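Subject: Re: [zodcombe-dance] June workshop, who's in?
From: Emmett Fitzsimmons
Date: Nov 29, 2019

Hi all,

Count me in, and my wife too! We had such a good time at the last one that she was asking on the drive home when we could go back.

> We're thinking of a two-day contra and waltz workshop
> in June at the Holst Hall. Cost would be 40 dollars a
> head with lunch. Would people come? And would anyone
> be willing to teach a beginner hour?

I'd be glad to take the beginner hour. I'd keep it to 5 figures and lots of repeating, then a slow waltz at the end so everybody goes to lunch smiling.
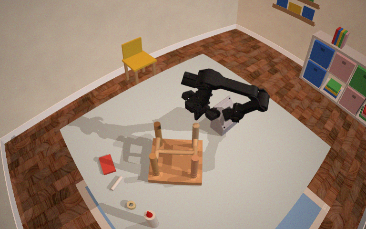 The Holst floor is a dream to dance on, by the way. We had more than 50 people there for the harvest dance and still had room to swing without bumping elbows (well, mostly). If the Nesivier band is free I say grab them now, they book up fast and that fiddle player is just wonderful.

One question: could we start the Saturday session a little later? Folks driving over from Witano have the mountain road to deal with, and I'd love to see that whole bunch come again.

I can bring my speakers and the long extension cord. Let me know what else you need!

Emmett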